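Objet : Re: [atelier-papier] chemises à levier, on garde ou pas ?

Bonjour la liste,

Réponse vite fait entre deux rendez-vous, désolé pour le style télégraphique. Je reprends le message du 20 mai plus bas, parce que la moitié d'entre vous ne l'a pas eu (filtre anti-spam, encore).

> Mer. 20 mai
>
> Bonjour à tous,
>
> On doit repasser commande de fournitures avant la fin du mois. Ullgate propose le lot de 400 chemises cartonnées avec mécanisme métal au milieu, prix correct. Munisier a moins cher mais c'est du rabat élastique, sans pince. Question simple : est-ce que quelqu'un se sert vraiment de la pince ? J'en vois beaucoup qui posent les feuilles dedans et qui referment.
>
> Autre point, les accords de confidentialité. Ils traînent avec le reste du courrier. Faut une règle.
>
> Merci de répondre sur la liste et pas en privé.

Alors, sur la pince. Moi oui, je m'en sers. Tous les jours. Chemise brun clair ouverte à plat, le texte long à gauche, le formulaire à droite, le levier entre les deux. On lit, on compare, on referme. Avec un rabat élastique il faut tout sortir et on finit avec trois piles. 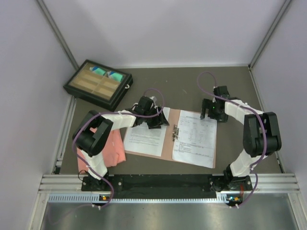

Bref, pour moi c'est Ullgate. Munisier pour les archives dormantes, pourquoi pas, là on n'ouvre jamais. Mais pour les dossiers en cours non. Par contre il faut de la place devant soi, une chemise ouverte ça prend le double. Donc les boîtes à compartiments et les chiffons on les pousse vers les bords avant de commencer, pas après. Ça paraît bête mais les coins cornés viennent de là.

Sur le perçage : arrêtez de percer les originaux signés !! La pince tient sans trou si on ne la bourre pas. Au dela de 90 feuilles elle bâille, on passe à une deuxième chemise et on note 1/2 et 2/2 sur la tranche. J'ai récupéré un dossier Wada en janvier, plus gros que ça, tout en accordéon, une heure pour remettre à plat.

Sur les accords de confidentialité, ma proposition :

- une chemise par partenaire, jamais deux accords dans la même
- l'accord à gauche, toujours, titre visible dès qu'on ouvre
- à droite la pièce qui va avec, même si elle est dans une autre langue (surtout dans ce cas)
- la page de signature à la fin, pas volante

Pour les pièces en chinois, on ne les sépare pas de l'anglais. Quelqu'un avait fait une pile « langues étrangères » chez Pisgate et on a mis des semaines à recoller les paires. Plus jamais.
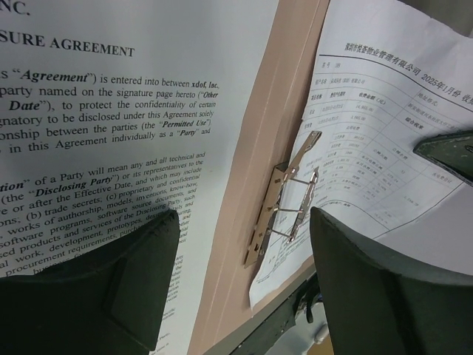
Et relisez les définitions avant de classer, au moins les deux premiers paragraphes : qui sont les parties, quel usage est permis, ce qui compte comme information confidentielle. Ça prend deux minutes et ça évite de ranger sous le mauvais nom. Si la feuille gondole on la lisse à la main avant de serrer, sinon le pli se marque et au scan la ligne part en biais.

Pour les quantités : 400 ça me va pour l'année. Le lot de 2 000 n'a aucun sens, on n'a pas les étagères. Et si on numérise d'abord les dormants on aura même du rab.

Reste la question des étiquettes, celles d'avant se décollent du carton, je n'ai pas de solution. Si vous avez une marque qui tient je prends. Écrire directement sur la chemise au crayon gras, bof, mais ça dépane.

Je peux passer la commande jeudi matin si pas d'objection d'ici là. Il me faut juste l'adresse de livraison, l'ancienne ou la nouvelle ?

À plus, je file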